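Saltovstead Table Tennis Results: Data Card

Summary

This dataset holds match results from the Saltovstead inter-club table tennis league and its associated closed tournaments. Each record describes one singles or doubles match, with the score of every game, the division, the venue and the stage of the competition. The data has been prepared for people who wish to study rating systems, scheduling and the effect of home tables on results.

The collection is maintained by the Saltovstead league office. Enquiries should be raised through the issue tracker of the repository in which this file is kept.

Contents

matches.csv – one row per match
games.csv – one row per game, linked to matches.csv by match_id
venues.csv – one row per venue, with the number of tables and the type of floor
entries.csv – one row per player per season, using coded identifiers only

The current release covers 2000 matches played by 200 registered players. Of these matches, 88 are doubles. A further 43 were conceded without play; they are kept in the files and carry the value W in the status column. Users calculating ratings should decide at the outset whether to include them.

Source of the records

League results were taken from the signed match cards that home clubs return to the office. Tournament results were taken from the control desk sheets. Cards were typed in by one person and checked by another against the original. Where the two readings differed, the card was set aside and the clubs concerned were asked to confirm the score. If no confirmation was received, the game scores were left blank and only the match result was entered.

The venues are Flotholm Sports Hall, Dawber Institute and the Ridik Rooms. Flotholm is used for the closed tournaments and for all first division fixtures. Dawber has a low ceiling at its northern end, and visiting clubs have on occasion asked for matches to be moved to another table. The table number is recorded for Dawber but not for the other two venues.

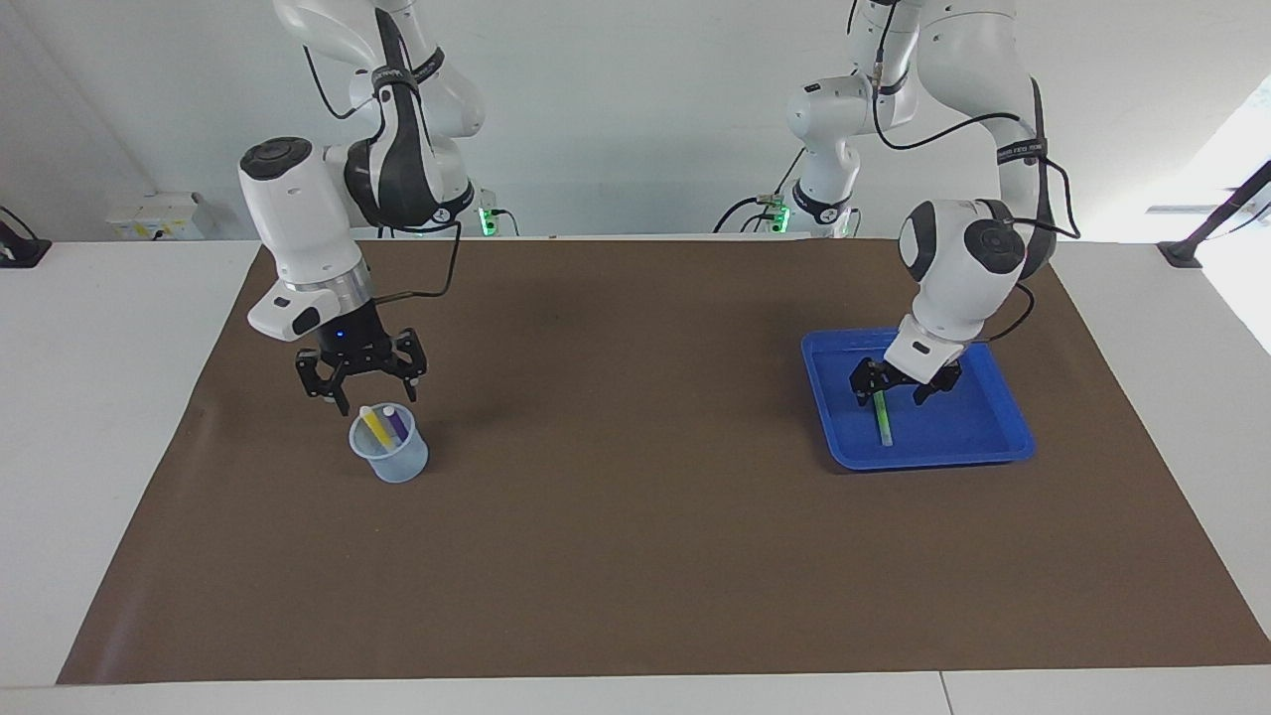 Fixtures are normally played in the evening, with a start at half past seven. Tournament rounds are held on a Saturday and the order of play is given in the round column. Rounds delayed to a later session keep their original round number, so the column should not be read as a measure of time.

Main fields

match_id – a unique number, not reused between releases
division – 1, 2 or 3; blank for tournament matches
home_code, away_code – coded player identifiers; for doubles, two codes separated by a plus sign
best_of – the maximum number of games, either 5 or 7
status – C for completed, R for retired, W for conceded without play
venue_code – FL, DA or RI

In games.csv, points are given in the order home then away, whichever player served first. The first server is not recorded. Expedite play is marked with E in the notes column, although clubs have been uneven in reporting it and its absence should not be taken as firm evidence.

Personal information

Names, dates of birth and membership numbers have been removed. Player codes remain the same from season to season so that a playing record may be followed over time. Matches involving junior players have been left out altogether. Users are asked not to attempt to match codes with names, and any request from a player for removal will be acted upon in the next release.

Known limitations

The third division is thinly represented in the earlier seasons, when several clubs returned team totals without individual scores. Handicap events are excluded. Retired matches show the score at the point of retirement, and the unfinished game is included in games.csv with its points as they stood.

Players may change clubs during a season. The club_code in entries.csv is the club of first registration and has not been altered after a transfer.

Terms of use

The data may be used for research, teaching and private study. Published work should name the Saltovstead Table Tennis Results and state the release used. Redistribution of altered files is permitted – provided that the changes are listed and this card is kept with them.

Maintenance

A new release is prepared each December. Corrections received between releases are listed in corrections.txt and are merged when the next version is issued.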